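`palia` renames and sorts photo files by the date they were taken. It reads the date from the metadata inside each file, makes a folder for each month, and moves the files there. It runs from the command line on Linux and macOS. Windows mostly works, see the notes near the end.

Current branch is `main`. The old `tuncer` branch is kept only for people who still have sidecar databases from the first version.

## Install

You need Python 3.9 or later and `exiftool` somewhere on your path.

```
git clone <repo>
cd palia
pip install .
```

If `exiftool` is missing, palia stops with an error before it touches any files. On macOS the easiest way to get it is Homebrew. Most Linux distributions have it in their package manager, though the packaged version can be a year or two behind. Older versions read JPEG dates fine but may not know the RAW format of a recent camera.

## Basic use

```
palia sort ~/Pictures/incoming ~/Pictures/library
```

By default nothing is moved. Palia prints what it would do, and you add `--go` when the list looks right:

```
palia sort ~/Pictures/incoming ~/Pictures/library --go
```

A file named `DSC_0482.NEF` ends up as something like `library/2019/06/20190614-153022-0482.NEF`. The last four digits are kept from the camera's own numbering so that burst shots stay in order. If the original name has no digits, palia adds a counter starting at 0001.

RAW and JPEG pairs are kept together. If both files have the same base name and are in the same source folder, they get the same new name and differ only in the extension. XMP sidecars follow the RAW file.
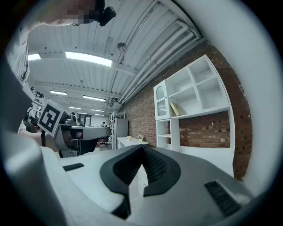 Pairs are matched before dates are read, and the RAW file's date wins if the two disagree. This matters when the JPEG has been through an editor that rewrites the metadata. If you would rather use the JPEG date, set `pair_date = "jpeg"` in the config file.

## Config file

Palia looks for `palia.toml` in the destination folder, then in your home folder. All settings are optional.

| Setting | Default | Meaning |
|---|---|---|
| `pattern` | `%Y%m%d-%H%M%S` | Date part of the new name |
| `folders` | `%Y/%m` | Folder layout |
| `pair_date` | `raw` | Which file's date to use for a pair |
| `batch` | 400 | Files handed to exiftool at a time |
| `on_clash` | `skip` | `skip`, `number` or `stop` |
| `copy` | `false` | Copy and leave the originals alone |

Lower the `batch` value if you are working over a slow network share. Raising it above 2000 made no difference on any machine we tried.

## Duplicates

Two files count as duplicates only if their contents are identical byte for byte. A JPEG exported twice at different quality settings is two different files as far as palia is concerned. Finding pictures that look alike is a job for other software.

Duplicates are left in the source folder and listed in `palia-dupes.txt`. Palia never deletes anything. Check the list and remove them by hand, or feed it to whatever script you trust.

## Files without a date

Scans, screenshots and pictures saved from chat apps often have no capture date. These go into `library/undated` with their original names. You can ask for the file's modification time as a fallback:

```
palia sort SOURCE DEST --use-mtime
```

Be careful with this one. Many card readers and most cloud sync programs set the modification time to the moment of copying, and you will get a whole vacation filed under the day you came home.

## Test set

The `tests/brunodwood` folder holds a list of 2261 file names and their metadata dumps, without the pictures themselves. Heledd Ruddock put it together from her own archive and cleaned out the GPS fields. It covers 37 camera models, including a few early compacts that write the date in the wrong field. One of them puts the year 2000 on everything after a battery change, and palia does not try to correct that.

Run the tests with:

```
pytest tests/
```

The full set takes a couple of minutes. Use `-k quick` to skip the slow ones.

## Known problems

- Time zones. Most cameras store local time with no offset. Palia takes it as is. If you forgot to change the clock on a trip, use `--shift +5h` on that folder first.
- Live Photos: the video half is sorted by its own date, which can be a second or two off from the still. They may end up with slightly different names.
- On Windows, paths longer than 260 characters fail. Long path support has to be turned on in the system settings.
- DNG files converted from other RAW formats sometimes carry two dates. Palia uses `DateTimeOriginal` and ignores the conversion date.
- File names with line breaks in them are refused. There is a ticket open.

## Undo

Each run with `--go` writes a log to `.palia/` in the destination. `palia undo` reads the newest log and puts the files back. It refuses to run if any file in the log has been changed or moved since – use `--partial` to restore the ones that are still where palia left them. Logs are plain text with one tab-separated line per file, old path first.

With `copy = true` there is nothing to undo, and the command will say so.

## Related

`rukness` is a separate viewer that pulls the embedded preview out of a RAW file and shows it in a terminal or a small window. It can read palia's folder layout but does not depend on it. Bug reports about previews should go to that repo.

## Contributing

Small fixes are welcome as pull requests. For a new camera model, please send the output of `exiftool -a -G1 -s` on one unedited file and say what date you expected. Remove the serial number and GPS lines first. Open an issue before starting on anything that changes the naming pattern, as people have libraries that depend on it.

## License

MIT for the code. The metadata dumps in `tests/brunodwood` are CC0.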